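로봇 동아리 [설거지 돕기] 과제 접시 집기 연습 들어갔습니다!!

작성자: 납땜요정 | 게시판: 학생 프로젝트 | 조회 267
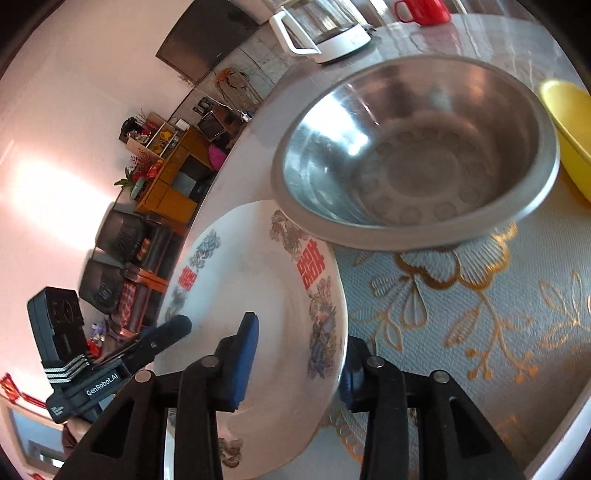
파란 패드 두 개로 접시 테두리 집은 상태

5월 발표 과제로 저희 조는 그릇 정리를 골랐어요. 손으로 그리퍼를 잡고 시연을 모은 다음 그걸로 학습시키는 방식인데, 해보니까 너무 재밌습니다ㅎㅎ 지금 목표는 접시 시연 200회! 컵은 그다음이고요. 조 이름은 Noline으로 정했습니다. 다들 접시는 어느 쪽에서 집으시나요?

댓글 10

토크부족
오 쌍희자 접시다 ㅋㅋ 저희 할머니 댁 생각나네요. 근데 테두리를 한 군데만 집으면 들 때 돌아가지 않나요? 저희 Pidero 조는 그것 때문에 패드를 두 번 갈았어요.

납땜요정
@토크부족 천천히 들면 괜찮았어요! 빨리 들면 확실히 돌아가고요. 패드는 뭘로 바꾸셨어요?

토크부족
@납땜요정 실리콘 3mm요. 처음 건 너무 말랑해서 접시가 밀렸어요.

서보13호
저는 반대 의견인데요, 처음부터 도자기로 하는 건 별로 같아요. 플라스틱 그릇으로 한참 모으고 넘어가도 늦지 않습니다. 한 번 떨어뜨리면 그날 연습 끝이잖아요.

납땜요정
@서보13호 그 생각도 했는데 무게랑 미끄러운 정도가 너무 달라서요. 발표 때 쓸 게 도자기라 그냥 처음부터 갑니다!

서보13호
@납땜요정 그럼 밑에 수건이라도 두껍게 까세요 진짜로. 식탁보 한 장은 불안해요.

라면물조절
뒤에 스테인리스 볼 반사 심한데 저거 괜찮아요? 우리 학교는 반짝이는 그릇 있으면 결과가 들쭉날쭉해서 다 뺐어요.

Ute Janssen
교환학생이라 한국어가 조금 서툴러요. 저는 반사되는 그릇도 그대로 두는 게 좋다고 생각해요. 진짜 부엌에는 항상 있으니까요! 대신 위치를 자주 바꿔 주세요.

라면물조절
@Ute Janssen 음 그건 데이터가 많을 때 얘기 아닐까요. 200회면 적은 편이라 저는 아직 빼는 쪽이요.

납땜요정
그럼 볼 있는 걸로 절반, 없는 걸로 절반 해볼게요. 수건도 오늘 깔겠습니다! 지금까지 13회 했으니 갈 길이 머네요. 결과 나오면 새 글로 올릴게요~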